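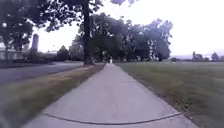
Grollell Footpath Complaints, cleaned (v2)

A tidy copy of the public complaints register for the suburb of Grollell, covering 430 entries about footpaths, verges and the things residents believe other residents have done to them. Last rebuilt August 15, 2020.

What's in it

One CSV, 8 columns, UTF-8 if you're lucky. The columns are id, month, street, category, asset, free_text, status and closed_by. The last of these is mostly blank. Council changed systems one March, moving from Windar to Aerts, and the export took the view that a complaint without an owner is a complaint at peace. 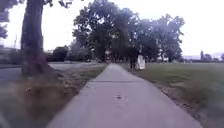 Categories were assigned by hand, and the hardest to keep straight was "tree, general". Residents use it for roots, leaves, shade, lack of shade and possums. I split out a "trunk near path" label for big old trees like the one at left, where the base flares out at the ground beside the grass, and moved anything about droppings to "fauna". The possums remain unrepentant.

Known problems

Street names are spelt as received. Zeltlow Parade appears in eight versions, one of them rude. I've left them alone in the raw column and added no clean one, so bring your own lookup table.

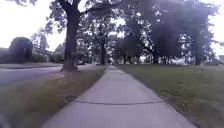 Status values are "open", "closed" and "noted". I asked what "noted" meant and my email was noted. Treat it as open if you're feeling generous to the complainant, closed if you're feeling generous to the council.

Two entries are duplicates of each other except for the tone. Both stay in.

Free text has had names, phone numbers and numberplates removed. Capital letters were kept, as they carry most of the meaning.

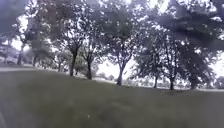 Lawn and tree line. Asset type: "reserve, grassed".

Please don't use it for

Ranking streets by niceness. A street with no complaints may be lovely, or may have given up. Real estate copy is also out.

Licence

CC BY 4.0. Corrections go through the issue tracker. I check it after the bins go out.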